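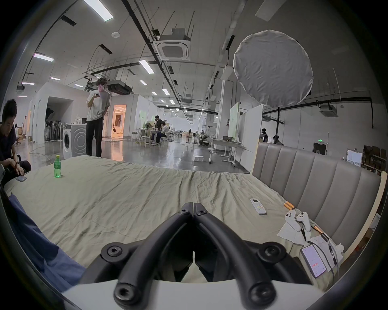

Stellwood Linen Service washes, presses and delivers bed and table linen for guesthouses, short-stay apartments and small restaurants in Arnport and the towns along the coast road. We started in 2000 with two washers in a rented unit behind the Arnport bus depot. Most of our work is still plain bedding: fitted sheets, flat sheets, pillowcases and duvet covers, in white and a few soft colors. The pale sage green on the bed is the kind of shade guests tend to like, and it shows creases as readily as white does, so we treat colored sheets the same way as white ones when it comes to pressing. Colors are washed in their own loads at a lower temperature.

The business was founded by Lakmal Biswas, who had spent several years running the laundry room of a hotel in Stosham. He noticed that the smaller places in town were washing everything themselves, often at night, and offered to take it off their hands. The first customer was the Bashir guesthouse on the harbor. They are still with us, and their order still goes out on the first van.

Olumide Abubakar joined in 2009 as a driver and now manages the plant and the delivery routes. If you call about a missing bag or a change of day, you will most likely speak to him.

We now serve 160 regular customers. In an ordinary week in August, our busiest month, we handle 905 bags of linen. Each bag carries a numbered tag from the time it is collected, and it stays with the same order through washing, drying and folding. Customers who own their linen get their own pieces back. Customers who rent from us get sheets from our stock, which we replace when the fabric gets thin or the hems start to go. 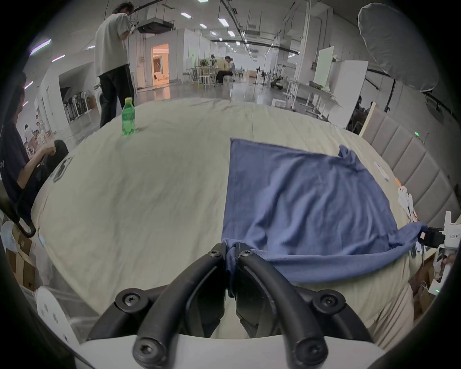 Stains are checked by hand before washing. Makeup, sunscreen and red wine are the usual ones. We don't charge extra for treating them, but some marks won't come out, and when that happens we put the piece in a separate sleeve with a note so you can decide what to do with it. Torn pieces can be mended at our Stosham counter, which also takes walk-in washing from the public.

Standard turnaround is 2 working days. Same-day service is available in Arnport if the bags reach us before we start the morning wash. There is no contract for customers who own their linen. Rental customers sign for a season and can change their quantities each month.

To ask for prices, stop by either counter or send us a message with the number of beds and how often you change them.

Recent news
Summer collection times for Arnport and Stosham
How to label your own linen
New pressing line now running
Getting sunscreen out of pillowcases
Drivers wanted for the coast route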